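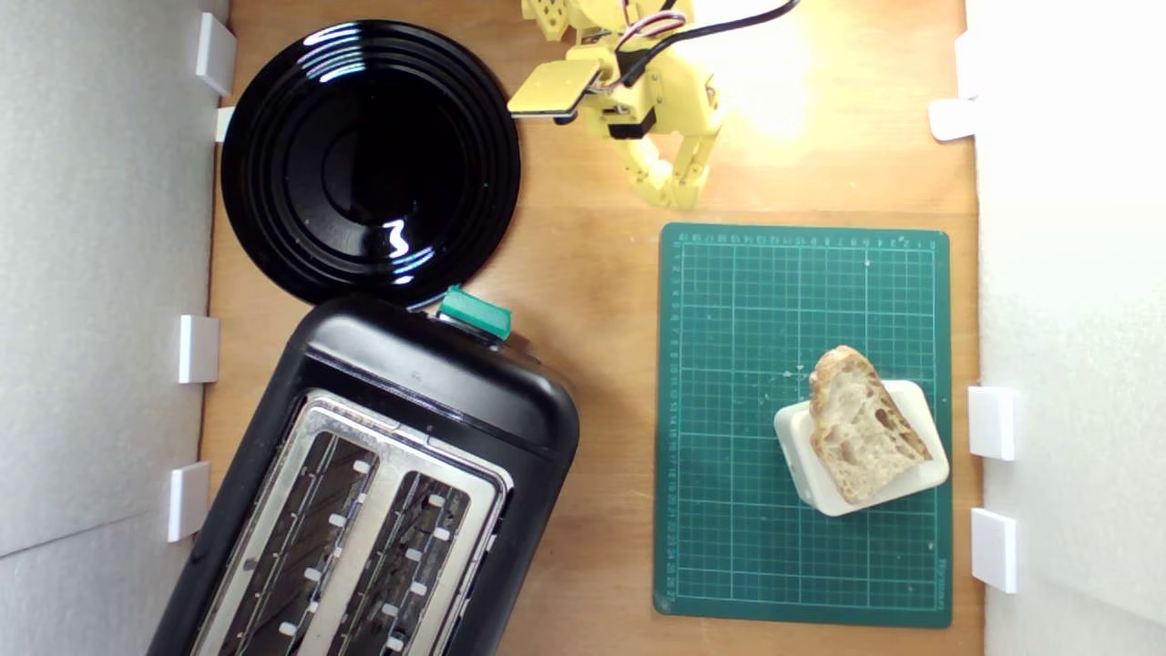
Toaster, black plate, a few crumbs. Breakfast corner, February.

Home Kitchen Gallery Bread About me Contact

Reading time: 5 minutes

I've got 3208 photos on my phone and a frightening number of them are to do with toast. My sister reckons I should print them all and paper the hallway, but what I've done is start a gallery page for the toast things (the gear, the plates, the spreads, the arguments) and I'm going to add to it as I get around to sorting them. So this is the first one up, with far more than the line or two I promised myself I'd write under it. You know what I'm like by now!

THE TOASTER

Two slots, black, matte on the outside with nice rounded sides, and a brushed stainless steel top around the slots. I'm very fond of the steel top. It's the first bit that gets grubby on any toaster I've owned, and steel you can just wipe over once everything has cooled down and it's switched off at the wall. Matte black is another story. It looks gorgeous until somebody with butter on their fingers goes near it, and in my house that's everybody.

The lever is teal. Teal! I'm not sure I'd have picked it if you'd sat me down with a colour chart, but against all that black it's my favourite part. A bit of colour does wonders first thing in the morning, especially if you're the type who can't find the kettle without glasses.

Long slots too, and this matters a great deal to me. My old one had short stubby slots, and anything from a proper bakery had to be toasted one end, hoicked out, turned over and toasted the other end, with a pale stripe or a burnt stripe across the middle depending on your luck. The sourdough from Acheampong (corner shop, green awning, get in before 10 or there's only rye left) comes in slices like roof tiles. I won't buy a short-slot toaster again.

I like it on an angle on the bench, too. I know some of you line everything up square with the wall and I respect it, but I'm right-handed and a bit clumsy and I find a slanted toaster easier to get at.

THE PLATE

Round, black, very glossy, with raised rings running round the middle. I love the rings. There's a school of thought, mostly Urho Savolainen's, that toast should never go flat on a plate at all since it sweats and goes soft underneath. Urho stands his slices up against each other like a little tent and will do it in cafes, in front of people. I've tried the tent. It fell in my tea. A plate with a few ridges is my compromise, and I think you get a crisper bottom out of it, though I've never done a proper side-by-side and Urho says I'm dreaming.

The drawback of a glossy black plate is that it shows every crumb. Three bites in and it looks like the night sky. White plates are much more forgiving, but I had white plates for 25 years and I was thoroughly sick of them. Every light in the room bounces off the black one as well, so if you like taking photos of your food, be warned, you'll get a big white blob on the rim.

THE WOOD

Light-brown wood underneath, and I'd have it everywhere if I could. I had a grey laminate bench for years at the old place and breakfast always looked like it was being served in a dentist's. Wood makes even plain toast look like you've made an effort.

Crumbs do get into wood if there's any sort of gap or join, so I go along the edges with an old pastry brush. Don't use a wet cloth first - you'll only make paste. Brush, then cloth, then dry it off with a tea towel. If you've got a board or tabletop that's looking thirsty, a bit of food-safe oil rubbed in overnight brings it up lovely, but keep it away from anything that's plugged in and let it soak in properly before you put stuff back.

Pale walls, wood and black is a combination I never get tired of. Next to all that you can have one silly colour and get away with it. See under: teal.

A WORD ON THE CRUMB TRAY

Please empty your crumb tray. I'm begging you. I looked after a friend's flat over the holidays and hers (a Pluna, a really good one, four slots, must have cost a bomb) was smoking before the bread even went brown. I pulled out the tray and there was enough in there to coat a schnitzel. Unplug it, let it cool, slide the tray out over the sink and give it a rinse. Once a fortnight does me, more often if there's been raisin bread in the house.

And no knives down the slots, ever, plugged in or not. If something's stuck, unplug it, wait, and turn the whole thing upside down over the bin. A gentle shake usually does it. The wires in there are more delicate than they look.

WHAT GOES ON TOP

You asked last time, so, my current order of favourites. Butter and Etitz bitter orange marmalade, the thick one with the big chunks of peel. Then tomato with loads of pepper and a bit of salt. Then the Famix peanut butter, crunchy, the one in the squat jar, which I buy by the box now (24 jars, don't judge me, the cupboard's deep and it keeps). Vegemite when I'm poorly. Avocado only if somebody else is paying.

I let the toast sit for a moment before the butter goes on. I like to see a bit of yellow still sitting on top. My dad buttered his the second it popped up, so it all vanished into the bread, and then he'd complain we were mean with the butter and go back for more. Happy memories!

COMING UP

I've still got the jam spoons to sort through, and the egg cups, and the bread bin with the lid that never did fit. If you've got a favourite toast plate I'd love to hear about it, chipped ones very welcome. And if anybody knows where to get black side plates with rings like that in a smaller size, please drop me a line, I've been looking for ages and everything in the shops at the moment is speckled.

Sign up for the newsletter and get new gallery pages in your inbox. You can unsubscribe at any time.

This site uses cookies. By continuing to browse you agree to our use of cookies. Accept Settings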